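양팔 로봇 셀 구매 전 점검표, 코멘트 포함 (Flotley 2층 작업실용)

이번 주 내내 이것만 붙들고 있었네요. 맹승우 씨가 보낸 초안에 제 의견을 달았습니다. 견적은 Trasix랑 Rasosberg 두 군데서 받았고, 일요일 저녁까지 표시를 다 채워 주시면 제가 합쳐서 올릴게요!

1. 작업대 고정 상태 - 확인 필요
견적서에 작업대가 빠져 있어요. 따로 사면 3041유로입니다. 저는 기존 작업대를 쓰자는 쪽인데, 바닥 앵커 위치부터 봐야 해요.

2. 팔 도달 범위 - 조건부 통과
시뮬레이션으로 먼저 돌려 보자고 한 건 정말 잘한 일 같아요. 그릇을 서랍장 윗면에 올리는 작업을 기준으로 잡았습니다.
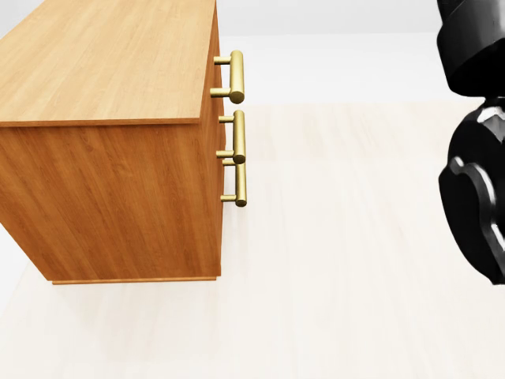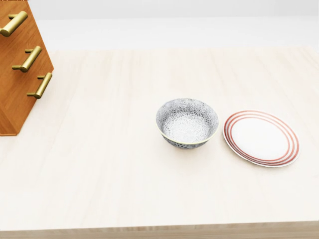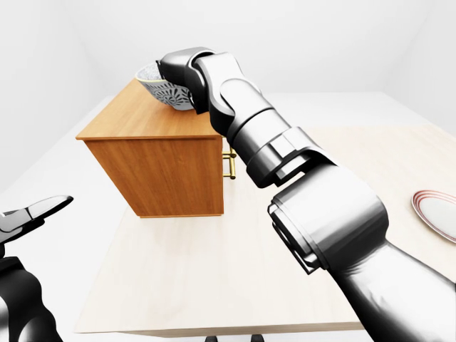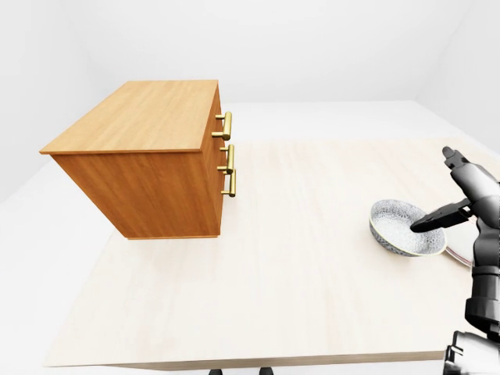 시뮬레이션 화면, 황동색 손잡이와 밝은색 바닥면 기준

3. 비상정지 버튼 - 미통과
Trasix 견적에는 한 개뿐이에요. 작업자가 양쪽에서 들어가는 배치라 두 개는 있어야 합니다. 추가 버튼은 개당 169유로니까 여기서 아끼지 맙시다 (제발요).

4. 깨지는 물건 취급 - 보류
파지력 제한값이 사양서에 안 적혀 있습니다. Eino Kokkonen 씨한테 메일로 물어봤고 답장 기다리는 중이에요. 도자기로 시험하기 전에 이 값은 꼭 문서로 받아 두세요. 말로만 들은 건 점검표에 통과로 적으면 안 됩니다.

5. 출입 구역과 바닥 표시 - 통과
팔을 끝까지 뻗은 거리에 여유를 더해서 테이프를 붙이면 돼요. 벽 쪽 통로가 좀 좁아지는데, 대차를 복도에 두면 지나다닐 만합니다.

6. 예비 부품 - 확인 필요
그리퍼 손가락 여분 세트가 3696유로. 솔직히 보고 한숨부터 나왔어요. 그래도 납기가 3개월이라니 첫 주문에 한 세트는 넣고 싶습니다. Bogumił Wilczyńska 씨는 내년 예산으로 넘기자는 의견이고요.

7. 설치 교육 - 통과
Ostrowski 쪽에서 하루 와 준답니다. 비용은 본체 가격에 포함이고, 야간조도 들을 수 있게 오후 4시 시작으로 부탁해 놨어요.

남은 건 3번이랑 4번이에요. 두 칸이 비어 있는 동안은 발주서에 서명하지 말아 주세요. Dariusz Makowska 씨, 전원 용량 확인한 것도 1번 밑에 한 줄만 적어 주시면 고맙겠습니다.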